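Zunel finale, one week on

2019-08-27
14 comments

I finished the last season of Zunel over the weekend, and then I watched the finale a second time because I wasn't sure how I felt about it. I'm still not completely sure. I liked it more the second time.

For anyone who hasn't kept up, Maiara Bezerra has played the older sister since the pilot. She was supposed to be in four episodes and ended up staying for the whole run. On the talk show circuit last week she told the story again, with a few parts I hadn't heard. She auditioned in February with a bad cold, read the wrong pages, and went home thinking she had blown it. They called her back the next day and asked her to read the wrong pages again.
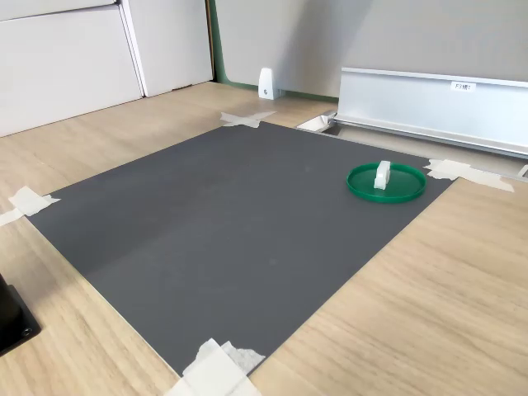

She also talked about the wedding episode, which took 14 days to shoot. Most of that was night work. She said the cake was real on the first night and foam after that, and that she forgot once and bit into it. The host had a clip ready. Her face in it is pretty great.

What I wanted to hear about was the ending. She was careful there. She said she read the script on a plane and had to put it down for an hour, and that she asked for one line to be changed and got it. She wouldn't say which line. My guess is the one at the bus station, where she says "you can keep the coat." It doesn't sound like the rest of that scene — it sounds like her.

I put that guess in last week's post and got some pushback in the comments.
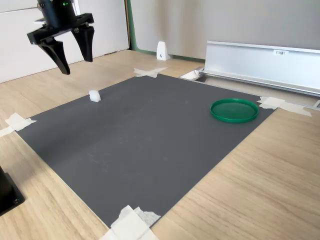

Dralik wrote that the coat line was in the preview back in February, so it must have been in the script early, and that the changed line is more likely the phone call with the mother. I went back and watched the phone call. It could be. She does pause before "I'm not mad," and the camera stays on her longer than it needs to.

Either way, she says she's taking the rest of the year off and then doing a play. She didn't name it. I'd buy a ticket.

I'll probably start Zesness next. I'm told the first three episodes are slow.

33 shares

Recent posts
Zunel, season by season
Who should host the fall specials
Bezerra's best guest spots
Shows I quit this summer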